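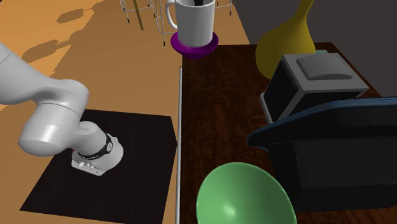

Prisby Recipe Cards

Prisby is a set of 600 home recipes typed up from handwritten cards. The cards were lent by families in Varera and copied between January and May. Abimbola Garba did the typing and keeps the files.

What is in the folder

recipes.csv – one row per card
units.csv – cup, spoon and tin sizes in grams and milliliters
notes.txt – spellings we were unsure of

Columns in recipes.csv

id, title, course, serves, ingredients, method, source_town

The course column has 6 values: soup, main, side, bread, sweet, drink. Where a card gave no serving size, serves is left blank. Ingredients are split by semicolons and kept in the order they were written.

Known problems

Nearly 40 cards have no oven temperature, only "hot" or "slow". We left those words alone. Some titles repeat – there are several plain bean soups – so use id to tell them apart. Old brand names stay as written.

Changes

The Ene version fixed the fractions that Excel had turned into dates. Sallik, the one before it, should no longer be used.

Free to use with credit to Prisby. Send corrections with the card id.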